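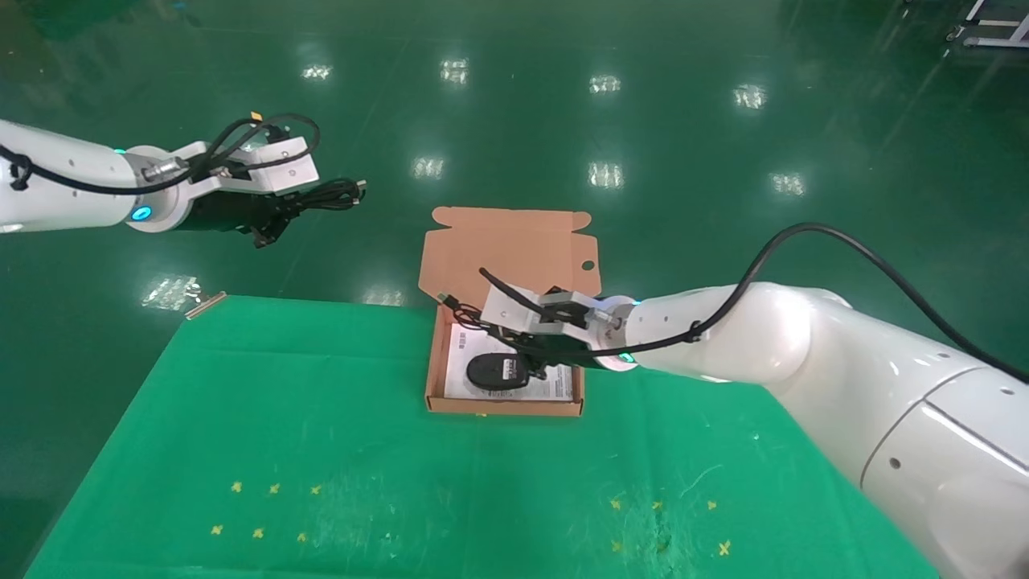 Adjunto 1 (pulsar para ampliar)

Foro Cicloturismo > Rutas y preparación > ¿Cámara o tubeless para Drendholm – Trokonville?

berhanu_k
14 de septiembre de 2018
Buenas. Salgo en marzo a hacer Drendholm – Trokonville, 300 km, casi todo pista y el último tramo asfalto malo. Cinco días, sin prisa. Llevo cubiertas de 42 con cámara de toda la vida y me están comiendo la cabeza en el taller con que pase a tubeless. Ruedas compatibles, eso sí. Nunca he montado uno. ¿Merece la pena para un viaje así o me complico la vida? Alforjas detrás, nada delante.

Ratih L.
Tubeless sin pensarlo. Hice esa pista el año pasado y el tramo después de Kpodo es todo espino. Mi compañero con cámara pinchó tres veces en una mañana, yo nada. Bueno, encontré un pincho clavado por la noche, sellado él solito.

lauri_iko
Discrepo. Para ir todos los días por casa vale, pero para viajar solo y sin haberlo montado nunca... Si rajas el flanco acabas poniendo una cámara igual, y con las manos llenas de líquido y la cubierta que no sale. Cámara + dos de repuesto + parches. 15 minutos y a pedalear.

Ratih L.
15 minutos si no tienes que buscar el espino que se ha quedado dentro. Que siempre queda uno.

lauri_iko
Se pasa el dedo por dentro con cuidado y ya, mujer. O un trapo. Llevo 3,000 km este año con las mismas cubiertas, dos pinchazos.

Ratih L.
Por asfalto!!

lauri_iko
Mitad y mitad. Asfalto y camino.

BAddo
A ver, los dos teneis parte de razón. Yo le preguntaría a berhanu qué cubierta lleva, porque con una blanda de carcasa fina da igual el sistema. Y cuánto peso. Con alforjas detrás la rueda que sufre es la trasera, la delantera ni se entera. Se puede montar tubeless solo atrás, yo fui así una temporada y bien.

berhanu_k
Cubierta con banda antipinchazos, de las duras, no recuerdo el modelo, luego lo miro. Peso poco, tienda, saco, ropa y hornillo. Lo de solo atrás no se me había ocurrido. ¿Y el líquido cuánto dura? Porque si lo monto ahora y salgo en marzo...

BAddo
Se seca. Depende del calor y de dónde guardes la bici. Móntalo ya para coger práctica y rellena la semana antes de salir. Por la válvula, con jeringa, quitando el obús. Llévate el llavín del obús, pesa nada.

kwame_a
Llego con prisa pero dejo dos cosas
– las mechas. Si vas tubeless, mechas y bomba buena. Practica en casa con una cubierta vieja, hazle un agujero y tápalo.
– en Kpodo hay taller pero los lunes cierra. En Prikport ya hay de todo.
Ah, y una cámara de repuesto siempre, vayas con lo que vayas.

lauri_iko
O sea que para ahorrarse la cámara hay que llevar cámara, mechas, jeringa, llavín y bote de líquido. Vale.

kwame_a
El bote es de 60 ml, Lauri, cabe en un calcetín.

Ratih L.
jajaja

lauri_iko
Que cada uno haga lo que quiera. Solo digo que con banda antipinchazos dura y poco peso yo no tocaba nada. Presión un pelín más baja en la pista, subirla al llegar al asfalto, mirar las ruedas cada noche y quitar lo que haya clavado. Eso último lo hace poca gente.

BAddo
Lo de mirar las ruedas cada noche, totalmente de acuerdo. Y el fondo de llanta, que la mitad de los pinchazos "raros" vienen de ahí, cinta movida y el agujero del radio mordiendo la cámara. Cambiala antes de salir, cuesta cuatro perras.

berhanu_k
Gracias a todos. Creo que voy a probar tubeless atrás este fin de semana, y si para enero no me convence vuelvo a la cámara. La cinta la cambio seguro, la que llevo tiene años. Otra duda, ¿agua entre Prikport y Trokonville? En el mapa me sale un hueco larguísimo sin pueblos.

kwame_a
Hay una fuente pasado el puente, a mano izquierda, pero en verano no me fiaría. En marzo bien. Yo llenaría todo en Prikport igualmente.

Ratih L.
+1 a llenar en Prikport. Y sal temprano ese día, que por la tarde pega el viento de cara.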